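The Desk That Faced the Wrong Way

My desk spent six years against a wall, and according to Souad Fawzy it had been quietly ruining me the whole time. She delivered this verdict from the doorway of my study in Binton, without taking off her coat.

"You're sitting with your back to the door," she said. "Who's coming in?"

I told her the cat, usually.

Fawzy has been arranging other people's home offices for long enough to have stopped being polite about them. The principle she was invoking is called the command position, and anyone who has read even a leaflet on feng shui will have met it. You sit where you can see the door without being directly in line with it, and you keep something solid behind you. A wall is good. A window is less good. A stack of unpaid invoices, she said, looking at mine, does not count as a mountain.

Her fee was $224 for a morning, and I had promised my editor I would do everything she said. So we moved the desk. Moving it revealed one sock, a dead lamp and a great deal of what I will call carpet history. Then we sat down, or I did, and looked at the door. It looked back.

Drawers came next. Fawzy holds that a drawer you avoid opening is a conversation you avoid having, and I had two of those. She had me empty both onto the floor and put back only what I had used since October. The pile that remained included 70 pens, most of them from hotels, and the manual for a fax machine I have never owned.

Not everyone in the trade approves of this sort of thing. Reinhold Brandes, who practices the older compass school out of a shop in Yimer, told me by phone that clearing drawers is housekeeping. He wanted my front door's bearing and my year of birth. When I gave him both there was a long pause, and then he asked whether I rented.

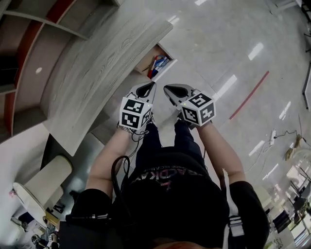

Brandes suggested a fish tank in the southeast corner for wealth. The one he recommended cost $1,140 before fish, and I could see how it was working for somebody. I bought a jade plant instead. Fawzy approved of the plant but disliked the pot, and then disliked the shelf the pot was on.

I have now worked in the command position for a month. I see everyone who enters, and it is still the cat. My income is unchanged, although I did find a check in the second drawer, made out to me and long expired. Fawzy considers this a strong result. She is coming back in the spring to talk about the hallway, and she has asked me not to buy anything before then.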